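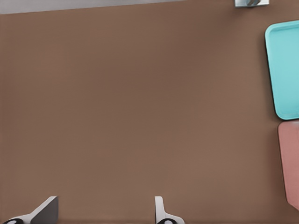
# Projektbericht: Beispiele sammeln für einen Greifer, der noch nichts kann

Kurs Lernende Systeme, Gruppe Flakden. Bearbeitung: Renji Hirose und zwei Mitleidende. Stand: Montag, 29. Januar

## Aufgabe

Ein kleiner Gegenstand soll aus der rosa Kiste in die türkise Schale. Ein Mensch hat das mit drei Jahren gelernt, unser Netz braucht Demonstrationen. Wir steuern die Arme in der Simulation Dralta von Hand und zeichnen Gelenkwinkel, Greiferöffnung und Kamerabilder auf.

## Aufnahme

Geplant waren 15 Demonstrationen pro Sitzung, brauchbar waren in der ersten 10. Eine Episode gilt als brauchbar, wenn der Gegenstand am Ende in der Schale liegt und unterwegs niemand die Pausentaste mit der Greifertaste verwechselt hat. Letzteres war unser häufigster Fehler – er steht im Protokoll höflich als »Bedienereinfluss«.

Den rechten Arm haben wir mitaufgezeichnet, obwohl er in dieser Aufgabe nichts zu tun hat. Seine Daten sind dafür angenehm rauschfrei.

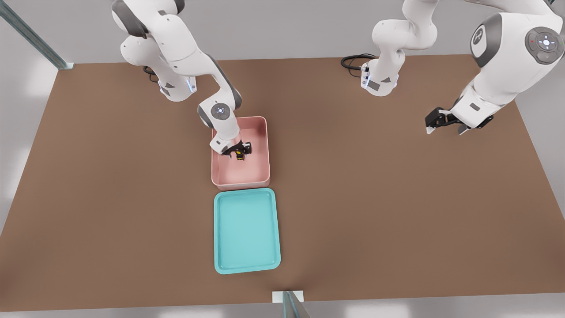 *Abb. 2: Linker Greifer geöffnet über dem Gegenstand in der rosa Kiste.*

Schwierig ist vor allem die Annäherung. Wer zu steil kommt, sieht in der Handkamera nur noch Finger, wer zu flach kommt, lernt die Kistenwand kennen. Wir haben deshalb die Startlage des Gegenstands variiert, mal liegend, mal stehend.

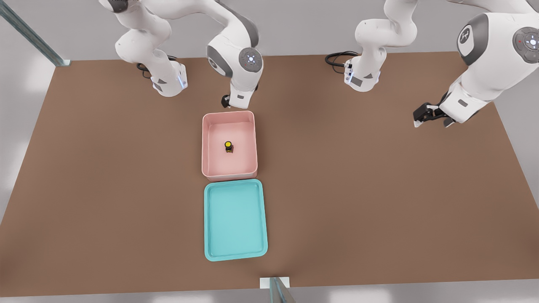

*Abb. 3: Stehender Zylinder in der Kiste, linker Greifer hinter dem hinteren Rand.*

## Offene Punkte

- Abgebrochene Episoden getrennt ablegen, nicht löschen
- Startlagen gleichmäßiger verteilen (bisher: nach Laune)
- Training frühestens im April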